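Search this site Go

Do thermal curtains do anything for a big fixed window?

Posted by becerra_9

I rent a high floor place in Nultoldale with one huge window that doesn't open. The leasing office keeps pushing Prurka thermal curtains, $200 a panel, and says they'll "cut the cold in half." Half of what? I have plain fabric ones now and the room is still chilly in the morning. Has anyone measured this, or is it all brochure talk?

vinau19

Yes they work, get the Prurka ones. Warm as toast in here.

sillandsash

I'd want to know what vinau19 had before, and whether the heat got turned up the same week. I tried it with a cheap thermometer on a shelf by the glass. Four nights with a thick lined curtain, four with a thin one. The shelf by the window got colder with the thick one, as you'd expect, and the middle of the room was a little better. Nothing close to half.

What mattered more was the fit. A curtain that stops at the sill and hangs free at the sides lets cold air spill out underneath all night — you can feel it with your hand. Push the fabric up against the wall at the sides and let it rest on the sill before you spend anything. Then check the seal where the frame meets the stone. If there's a draft there, no curtain will fix it, and in a rental that's the landlord's bill.

Also open them all the way when the sun is out. Mine faces the skyline and I get more from a clear morning than I ever got from the lining.
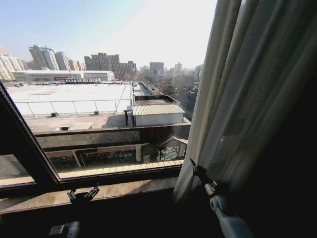 I'd still hold off on the $200 panels until you've tried a week with the ones you have.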